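Kirsten Thygesen has run the second floor at Pestaline for long enough to have outlived two coffee machines and one merger, and she'd like it known that she did not ask for robots. "I asked for a better chair," she says.

What she got was a new job. Her crew used to pack sample kits. These days they work with hand-held grippers, doing small jobs over and over so that the arms going into the Jirkthorpe plant have something to learn from. The target is 3,000 recordings by July.

"I trained Ivan in a morning," she says. "The robot has had 800 goes and still can't do a lid."

Ivan Polishchuk, who sits across from her, objects to the word morning. It took him until 2.

Does she worry about the arms taking over? She thinks about it for a while. The packing line went from full shifts to half, and she doesn't pretend otherwise. "But my wrists hurt in different places now," she says. "Management calls that variety."

She still hasn't got the chair.

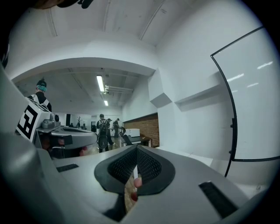
Grippers in hand on the second floor at Pestaline.

Contact | © Flernport | Back to top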